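Vimside tool library to move into former Geltus shop

Feb 26, 2019

The Vimside tool library will leave its basement on Wattimena Street this spring and reopen in the old Geltus hardware shop in Bonthorpe, a short walk from the bus station. The lease was signed last week, and members were told by email the same evening.

The library lends hand tools, power tools, ladders and garden equipment to anyone who pays the yearly fee. It has been in the basement for seven years. Graça Bastos, who runs the day-to-day lending, said the lack of space had become hard to work around.

"We have been turning down donations," Bastos said. "People offer us a table saw and we have to say no, there is nowhere to stand it. And the stairs are a problem for anybody returning something heavy."

The Geltus shop closed last July when its owners retired. It has a street-level entrance, a loading door at the back and a long counter that the library plans to keep. The old shelving will stay as well. The upstairs rooms are not part of the lease and will be rented separately by the landlord.

Lending from the basement will go on as usual until the move. After that the library will close for three weeks while the stock is carried over, cleaned and relabeled. Anything borrowed just before the closure can be kept until the new shop opens, with no late charge. Reservations already made for those weeks will be canceled, and members who have one will get a call.

The yearly fee will not change for now. Soudabeh Pakzad, who handles the library's accounts, said the rent in Bonthorpe is higher than what the group pays at present, but that part of the difference will be covered by a grant from the town. The rest is expected to come from new members. The library has signed up more people each year since it opened, and Pakzad said many of those who ask about joining live on the Bonthorpe side of town already.

"We will look at the fee again after the first year," she said. "I don't want to promise more than that."

Opening hours will be longer in the new place. The library now opens on four afternoons a week and wants to add two mornings, mostly for people in the building trades who need a tool early in the day. Those hours depend on finding enough people to work the counter.

A repair bench will go in near the back window. At the moment, broken tools are taken home by members who know how to fix them, and some are gone for months — a tile cutter that went out for a new blade guard last July has only just come back. The bench will have its own lighting and a dust extractor, and there will be a shelf for parts and tool cases waiting to be matched up again.

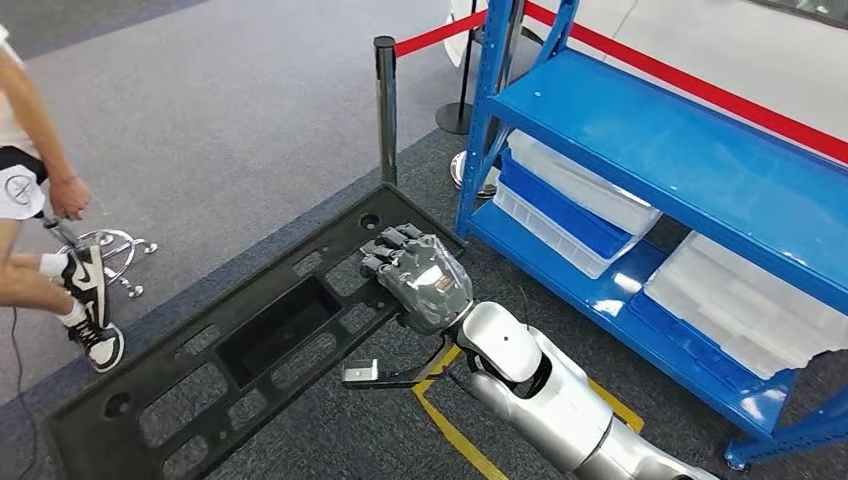 Can people who are not members use the repair bench?

Only at the open repair evenings, which will be held once a month and will cost nothing apart from any parts used. At other times the bench is for library stock and for members who have booked it.

Donations of tools are on hold until the move is finished. The library will then take cordless drills, sanders, clamps and extension cords in working order. It does not accept chainsaws or anything that runs on gas.

Parking behind the shop is limited to eight spaces, shared with the bakery next door. Drivers picking up large items are asked to use the loading door and move their cars once they are done.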